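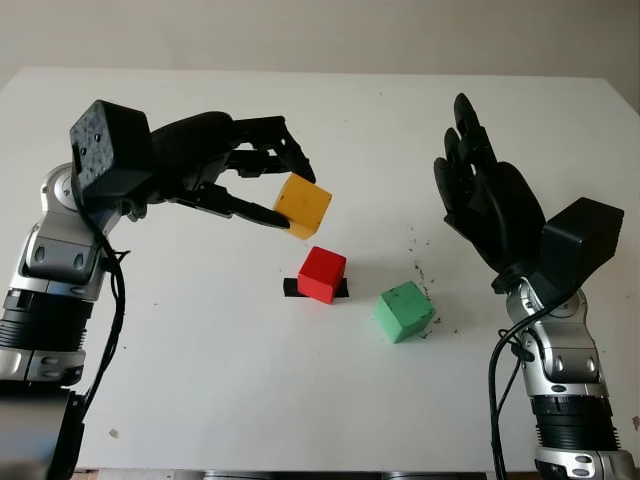
Three wooden cubes and a pair of black robotic hands at a white tabletop.

About Kistero

Welcome, and thank you for clicking over to this page. Most people come to our site because their hands hurt or their heels have split, and they want to know which jar to buy and how soon it will get there. If that's you, the shop page will do you more good than this one. But if you like to know who makes the things you put on your skin, pull up a chair, because we do tend to go on a bit.

Kistero makes creams and balms for very dry skin. We make them in small batches in Drummond, in the back half of a building that used to sell carpet, and we sell them from the front half and through the mail. We don't make anything for wrinkles, we don't make makeup, and we've been asked so many times about sunscreen that we should probably say here that we don't make that either. Dry skin is what we know. There's plenty of it to keep us busy.

How we got started

Ayten Coşkun spent the first part of her working life washing hair. She was at the same salon for years, and anybody who has done that job can tell you what it does to your hands: hot water, shampoo, more hot water, a towel, and then the next customer sits down. By her second winter her knuckles were cracked and bleeding, and she had gone through every lotion on the drugstore shelf. Some of them stung. Some smelled so strong that her customers asked about it. The thick ones worked pretty well but left her too slippery to hold a comb, and she couldn't very well go around dropping combs on people!

So she started mixing her own at home, in the evenings, with shea butter and beeswax and a kitchen scale that only worked if you set it on the floor. The first several were terrible (she still has one, hard as a candle, in her desk drawer). The one that finally came out right was plain, a little waxy, had no scent at all, and sank in while she was walking from the break room back to the sinks. She gave some to the other women at the salon and they wanted more, and then their sisters and husbands wanted some too.

Ozan Erdem came into it as one of those husbands, in a manner of speaking. His wife worked the front desk and brought a jar home, and he used it up in a week. Ozan was laying tile at the time, and grout is every bit as hard on skin as shampoo. He asked if there was something thicker for feet. There wasn't, and he kept on asking, and in the end the two of them worked on one together at his dining table. That was the heel balm, and by the time it was done they had more or less agreed to go into business.

We opened in November, which is a fine month to sell hand cream and a poor one to have your heat go out, and we did both. In our first full year we sold 1,456 jars, every one of them filled and labeled by hand. Ayten wrote that number on the wall by the light switch and it has been painted around ever since.

What we make

Fanent is the hand cream, and it's still very close to what Ayten carried around in her apron pocket. It's meant for people who wash their hands all day long: hairdressers, nurses, cooks, preschool teachers, new parents. It has no added scent and no color. A little bit goes a long way, so please start with less than you think you need. You can always add more, and it's a nuisance to wipe off.

Grulow is the heel balm. It's much thicker, and it should be, since the skin on your heels is thicker too. The best time to put it on is right after a bath or shower, once you've patted your feet dry but while the skin is still a little damp. Put on cotton socks and go to bed. Give it a couple of weeks of doing that most nights before you make up your mind about it. People sometimes write to us after the first night, disappointed, and we always ask them to hang on a while longer.

Both come in 2 sizes, a small one for a pocket or purse and a large one for the nightstand. We have thought about adding a body lotion for as long as we've been open, and there is a batch of it sitting on the bench right now as we write this. We aren't happy with it yet. It'll go up on the site when we are, and we've learned not to give out dates.

How we work

Ayten makes the batches and has the last word on anything that goes in a jar. Ozan looks after orders, shipping, the building, and the phone, and he is the one who'll pick up if you call. We have a few part-time helpers who fill and pack, more of them in the cold months, and most have been with us several winters now.

Our ingredient lists are printed in full on the label and again on each product's page, in type large enough to read without your glasses. If we change something, even a small thing, we say so on the product page for a good long while afterward. We know some of you have spent years figuring out what your skin can and can't put up with, and you shouldn't have to find out about a new oil the hard way.

We keep back a jar from every batch and write the batch number on the bottom of the ones we sell. When you write to us with a question, it's a big help if you turn your jar over and send us that number too.

A few words about what we can't do

We are people who make cream. We aren't doctors or nurses, and we try hard not to talk as if we were. A good moisturizer can do a lot for skin that's dry from weather or water or work. It isn't a treatment for an infection, and it won't take the place of something your doctor has prescribed for eczema or psoriasis, though plenty of our customers use both and have asked their doctor about it first. If you have a crack that's deep, hot, swollen, or just won't close, please have it looked at. The same goes double if you have diabetes and the trouble is on your feet. We've talked a fair number of people out of buying a jar over the phone and we'll happily keep doing it.

Beeswax and shea butter don't agree with everybody. Try a dab on the inside of your arm and leave it a day before you use it all over. If it doesn't suit you, send the jar back, opened or not, and Ozan will refund you.

Come and see us

The shop is at 377 Mill Street in Drummond. There's parking behind the building, past the green dumpsters, and the back door is the one without the step if steps are hard for you. Testers of both products are out on the counter, along with a sink so you can wash your hands and try them the way they're meant to be tried. We close for lunch when we're short-handed, so if you're driving in from a distance, it's worth calling ahead.

For everybody else, we mail anywhere in the country, and shipping is free on orders over $65. Salons, clinics, and day cares can buy the large jars by the case. Write to us through the contact page and tell us how many people you've got washing their hands, and we'll help you work out how much to order.

Thanks again for reading this far, and for all the letters. We do keep them. Ayten has a shoebox going, and Ozan has lately been told to find her a second one.

Last updated: 05/02/2024

Recent from the Kistero journal
Why your hands are worse in winter (and what to do at the sink)
Cotton socks, wool socks, and your heels
How to read a batch number
Gloves for dishwashing: the ones we like and how we dry them
Ordering for a salon or day care
Fanent or Grulow? Which one to start with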